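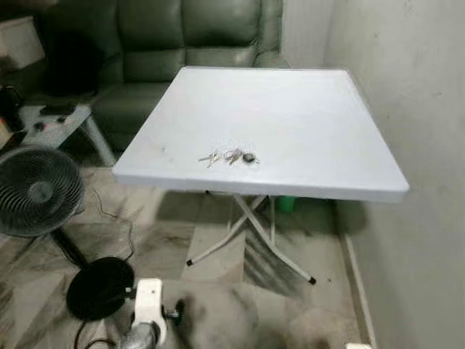
# Ticket 61 -- lounge folding table, wobble + lock slipping

**Site:** Mundomthorpe, ground floor lounge
**Item:** white square folding table, Festance, X legs
**Opened:** Oct 10, 2023
**Status:** open, usable with care
**Priority:** 3

## Reported

Table rocks when you lean on the right side. Also "drops a bit" if you pull it toward you by the top. Two people complained, same thing both times. One lost most of a coffee.

Wants fixing before the Bloxham lot come over for the board games evening. If not fixable, wants a replacement, same size. Has to fit the gap in front of the green sofa or it's no use.

## Checks so far

1. Floor first. Slid the table out from the wall, tried it in the middle of the room. Still rocks, less. So part floor, part table.
2. Rubber caps on the feet. Pulled and twisted all of them. Right front one spins freely, the rest are tight. Took it off, packed the inside with a turn of electrical tape, pushed it back on. Better. Not cured.
3. Center pivot where the legs cross. Bolt was finger loose on one side. Nipped up with a 5 mm hex key. Don't overdo this one, the legs stop folding -- did exactly that, had to back it off a quarter turn.
4. Locking catch under the top. This is the real problem I think. The catch closes but doesn't click. Push down on the edge of the top and it stays put, pull sideways and it lets go. Cleaned the slot with a dry toothbrush, lots of fluff and crumbs in there. Clicks about one try in 2 now.
5. Screws holding the catch plate to the underside. One turns and turns, never bites. Hole is stripped.

## Tried and didn't help

- Folded card under the foot. Slides out as soon as anyone moves the table
- Turning the table a quarter turn. Same rock, different corner
- Shoving it up tight to the wall. Hides the wobble, rubs the paint. Please dont

## Temporary fix (in place)

Wood glue and matchsticks in the stripped hole, snapped off flush, left overnight, screw back in. Holding for now. It's a bodge. Ok for keys, mail, a laptop, cups. Not for sitting on, not for the sewing machine.

Leave it set up. Every fold and unfold works the plate loose again, so if you need the floor space lift the whole thing out of the way and put it back flat on its feet.

If the catch lets go:

- clear the top
- tip the table on its side, on the sofa cushions if you're on your own
- open the legs all the way, further than feels right
- push the catch across with your thumb untill you hear it
- stand it up, lean on all the corners before putting anything back

Watch your fingers where the legs cross. It pinches.

## Parts

- Catch plate with screws: asked Soranton, they list it as a spare for this model but showed none in stock. On back order, no date given
- Foot caps: same place, sold in packs. Added one pack to the order. Any black rubber cap of the right diameter would do, measure the tube first, not the old cap -- the old ones have stretched
- Hex key: back in the kitchen drawer

## Side notes, not part of the fault

Scuffs on the top were asked about. Tried dish soap and a damp cloth, then baking soda. Soap got the sticky stuff. Baking soda lightened the marks a bit, they're still there, faint, left side mostly. Not going at it with a scouring pad, it will dull the finish and look worse than the scuffs do. Closing that part as wontfix.

Marks on the wall next to the table: separate ticket please, thats paint, not furniture. Touch-up was last done in March and I don't have the leftover tin.

Baseboard on that side means the table can't go fully flush anyway. Leave a finger's width.

## Next

- [x] Tape the loose cap
- [x] Tighten pivot
- [x] Fill stripped hole
- [ ] Chase Soranton on the catch plate
- [ ] Fit new caps on all feet, not just the bad one
- [ ] Retest with weight on each corner
- [ ] Decide on replacement if plate still not here when Bloxham confirm

## Update, same day, later

Rechecked after moving it back to its usual spot by the sofa. Small rock left, right side only, you have to go looking for it. Catch held through several good sideways pulls. Lowering to priority 5. Keeping it open until the plate turns up.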